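Visite de l'atelier Lalmont : une matinée parmi les planches et les ferrures

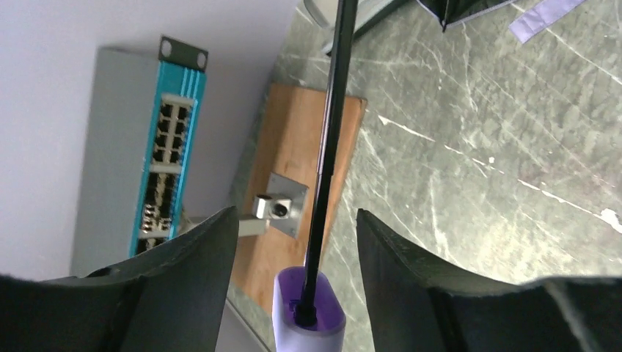 Crédit photo : Lalmont

L'atelier Lalmont occupe le rez-de-chaussée d'une ancienne filature, au bout d'une impasse où l'on se gare mal. Il ouvre ses portes deux fois par an, en septembre et à la fin de l'automne. Nous y sommes allés le mardi 25 novembre 2025, en groupe de 11 visiteurs, pour une matinée qui devait durer deux heures et en a pris presque trois.

La maison fabrique des petits supports de présentation et des maquettes de fixation pour des vitrines, des écoles techniques et quelques musées de province. On y travaille le bois, un peu le métal, et on y assemble des pièces achetées ailleurs. Les ferrures viennent en grande partie de Leckie, un fournisseur que l'atelier garde depuis ses débuts malgré des délais parfois longs.

La visite commence par la réserve de bois. Les planches y sont rangées par épaisseur et non par essence, ce qui surprend au premier abord. On nous a expliqué que les commandes arrivent presque toujours avec une cote imposée et que le choix du bois vient ensuite. Une planche reste en réserve 28 jours au minimum avant d'être débitée. La pièce est fraîche, sans fenêtre, et il vaut mieux garder son manteau.

On passe ensuite au débit et au ponçage. Les machines étaient arrêtées pour la visite, sauf une ponceuse à bande mise en route quelques minutes. Deux visiteurs ont pu passer une chute sous la main avant et après. La différence est nette, mais il faut chercher un peu le sens du fil pour la sentir.

La partie la plus intéressante, à mon avis, est la salle d'assemblage. Les plans de travail y sont en pierre — du marbre vert-gris, veiné de blanc, récupéré selon l'atelier dans un hôtel en démolition. Il est froid aux poignets mais bien plan, et les petites pièces claires s'y repèrent assez mal à cause des veines. Sur l'un d'eux était posée une planchette rectangulaire d'un brun orangé, bien lisse, équipée d'une petite platine de métal argenté. La platine est à peu près carrée, avec une vis apparente, et porte un bloc métallique brillant percé ou creusé d'un rond. Tout près, une longue tige noire et fine se dressait dans un support arrondi couleur lavande, translucide, avec un anneau d'un violet plus sombre à l'entrée.

C'est autour de ce genre d'ensemble que la discussion a été la plus longue. Un visiteur a demandé si l'on pouvait visser directement dans le bois, sans platine. La réponse est oui pour une pièce légère qui ne bouge plus une fois en place. Pour tout ce qui se démonte, l'atelier préfère une plaque métallique : le bois finit par se fatiguer autour de la vis, surtout près du chant. Les avant-trous sont percés un à un, à la perceuse à colonne.

La salle de finition se voit de la porte seulement, à cause de la poussière. On y applique une huile en deux couches. L'atelier a essayé un vernis de la gamme Dreduvum l'an dernier, puis l'a abandonné pour les petites planches, car il tirait trop vers le brillant. Il sert encore pour les socles.

Vient enfin l'emballage, dans un couloir large garni d'étagères des deux côtés. L'atelier expédie 2,000 pièces par an, la plupart en petites séries. La plus grosse commande en cours, 400 supports destinés au centre de formation de Clirkwood, était à moitié préparée. Chaque carton porte une fiche pliée en quatre, avec un schéma de montage et la liste de la visserie.

Quelques remarques pratiques. L'entrée est gratuite mais il faut s'inscrire, et le groupe est vite complet. Les chaussures fermées sont obligatoires et l'atelier ne prête rien. Le passage entre la réserve et l'assemblage comporte trois marches sans rampe. Il y a du café à l'arrivée, pas à la sortie.

On peut acheter des chutes au kilo dans un bac près de la porte. J'ai pris deux morceaux de hêtre et un troisième que je n'ai pas su identifier — trop lourd pour du frêne, en tout cas. La prochaine ouverture est prévue en septembre, et les inscriptions se font par courrier ou sur place.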